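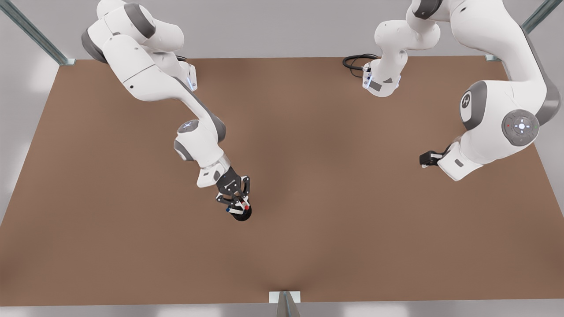

O tampo castanho e as calhas prateadas.

A carta da Flaser chegou em agosto, dobrada em três, e dizia que a minha tia me deixara a casa de Trurnham e o direito à água. O direito à água vinha sublinhado. Li aquilo de pé, na cozinha, e pensei logo que alguém queria vender-me alguma coisa.

Fui na mesma. O autocarro larga as pessoas num cruzamento sem abrigo e depois é subir. Ao fim de meia hora apareceu a aldeia, encostada a uma encosta que já tinha ardido mais de uma vez, e à porta do café estava o homem da Flaser, com uma pasta debaixo do braço e uns sapatos que não eram para aquele chão.

— A sua tia falava muito de si — disse ele.

A minha tia não falava muito de ninguém. Deixei passar.

A casa cheirava a maçãs e a lã. Ele abriu as janelas como se fosse dono delas e levou-me às traseiras, onde havia uma pia de pedra encostada ao muro e um cano por onde saía um fio de água da grossura de um lápis. Explicou-me que a nascente de Trurnham curava. Disse-o sem baixar a voz, no tom em que se diz que uma telha está partida.

— Cura o quê?

— Depende da pessoa.

Perguntei se havia papéis. Havia. Tirou da pasta um caderno de capa preta, com os cantos comidos, onde a minha tia assentara durante anos quem vinha beber. A última entrada tinha o número 1862. Ao lado de cada número vinha uma queixa: joelho, zumbido, tristeza, fígado, outra vez o joelho. Na coluna seguinte, a palavra «melhor», sempre na mesma letra direita, de cima a baixo, página após página.

— Nem um pior? — perguntei.

— Esses não voltavam para dizer.

Foi a primeira coisa sensata que lhe ouvi.

A Flaser oferecia uma quantia pelo direito à água e queria engarrafá-la. Já tinham o nome, Kanden, e uma garrafa de amostra, azul, que ele pousou na borda da pia com muito cuidado. No rótulo lia-se que a água passava catorze anos dentro da rocha. Quis saber quem tinha medido. Ele sorriu e disse que era uma estimativa conservadora.

Pedi-lhe uma noite para pensar.

Jantei pão e umas maçãs da despensa e sentei-me com o caderno. À luz do candeeiro comecei a reconhecer coisas. O joelho era quase sempre o mesmo joelho. A tristeza aparecia no inverno e desaparecia com as cerejas. Houve um zumbido que durou 32 visitas, e em todas ficou «melhor», o que, a ser verdade, devia ter deixado o homem a ouvir crescer a erva. Fechei o caderno e fui à pia com um copo.

Sabia a água. Talvez um bocadinho a ferro. Doía-me o ombro desde o autocarro e fiquei ali à espera, a mexê-lo devagar, com a vergonha de quem reza sem acreditar. O ombro continuou a doer. Bebi outro copo, porque estava calor.

Na manhã seguinte, antes das sete, bateram ao portão. Era uma velha de avental, com um garrafão de plástico enfiado no braço. Olhou para mim, olhou para a casa e entrou.

— A senhora já não está — disse-lhe eu.

— Bem sei. Fui ao enterro.

Encheu o garrafão, que com aquele fio levou uma eternidade. Sentou-se no degrau enquanto esperava e contou-me da filha, de um muro que o vizinho empurrara duzentos passos para dentro do que era dela (contara-os, frisou, e mais do que uma vez), do preço do adubo. Eu dizia que sim. Quando o garrafão transbordou, não se levantou logo.

— Isto serve-lhe para alguma coisa? — perguntei, a apontar para a água.

— Para a sopa.

— E o joelho?

Pensou um momento.

— Está melhor — disse, e ficou a olhar para o caderno, que eu deixara em cima do muro.

Percebi que estava à espera. Fui buscar uma caneta. Escrevi o número, escrevi «joelho» e parei na terceira coluna, porque a tinha visto subir o degrau e não me parecera nada melhor. Ela esticou o pescoço para ver.

Às nove voltou o homem da Flaser com o contrato e a garrafa azul. Disse-lhe que a água não curava. Respondeu que isso não alterava a proposta.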